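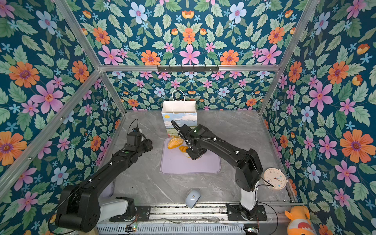
How much can go in a paper gift bag with twisted paper handles before the handles start to pull?

2,000 g is the limit we work to at this size, with the load spread flat over the base and the bag lifted by both handles together.

19 Jul 2020
Bags, Nellby order, landscape print. Entry continues from the loose sheet in the blue folder.

Mamta wants a packing routine that can be written on one side of a card before the October run. The order is for 4,000 bags in the one design. Width across the front measures 254 mm on the three I checked, flat, with the gussets closed. The supplier's sheet gives the same.

Layout. Bag upright at the back of the table, printed side to the front. Lavender tray flat in front of it, long side parallel to the front edge. Scissors to the right of the tray. Tried the tray to one side on Friday and went back to the middle. With the tray directly in front, items go straight over the rim and up into the mouth, and the bag is less likely to be knocked sideways.

The tray is the Grurnska one. Rim is low enough not to catch anything. It has picked up a few marks which do not come off with a damp cloth. Left alone.

Opening the bag. Push the base out from inside with a closed fist, then run a thumb down each gusset. Do the base first. If the sides are done first the bottom fold stays half up and the bag rocks on marble. Check it stands unaided before anything goes in.

Packing order, as settled:
Flat and heavy to the base.
Boxed items next, long edge against the back panel.
Soft or rounded items last.
Card between the last item and the front panel, not on top.

Full set for the Nellby bag comes to 964 g on the bench scale, so well inside the limit. Lifted and held by both handles for ten minutes, no visible movement at the glued patch. Lifted by one handle only, the patch on that side creased at the lower corner. No tear. Would not repeat that with the same bag, and have written SPARE on its base.

Handles. Twisted paper cord, white, same as the top section. The cord takes a set from the carton and the two loops do not always match in height when first opened. Bend them up by hand and leave overnight. Steam was suggested (Nuwan) and I am against it near the print.

Print. The landscape sits on the lower panel only, sun upper left. The orange flowers in the field are small and fill in slightly on the heavier-inked bags. Compared two from different bundles in daylight and then under the bench lamp. Visible in daylight if looked for. Queried with Radormont, who did the proof, no answer yet.

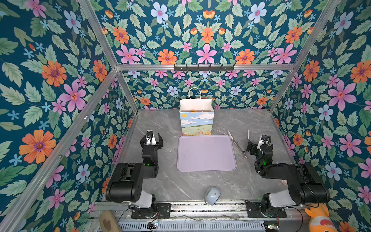
Tray clear, bag at the back with an item showing at the mouth, scissors laid to the right.

Height of contents. Anything standing proud of the opening pushes the handles apart and the loops lean outwards. Acceptable for hand delivery. For cartons, keep everything 20 mm below the top edge or the next bag sits on it.

Scissors. Long blades are fine for ribbon and for trimming card, awkward for the plastic straps on the bundles. Use the Munshi cutter for straps. Scissors go back to the right side with blades away from the front edge after each cut, please, and not into the bag. Found them in a packed bag on the second trial.

Hooks. Rack on the back rail is still the right place for ribbon lengths if they are cut beforehand. Hang by the loop, cut ends down. Not yet tried with a full row – it may swing against the bag handles.

To do:
Nuwan Begum to cut ribbon to two lengths and see which ties cleanly round both handles.
Mamta Sandhu to confirm whether the card goes in sealed or open.
Me: repeat the hold test at 2,000 g on the SPARE bag's good side, base board fitted. Ask for the glue type while on to Nellby.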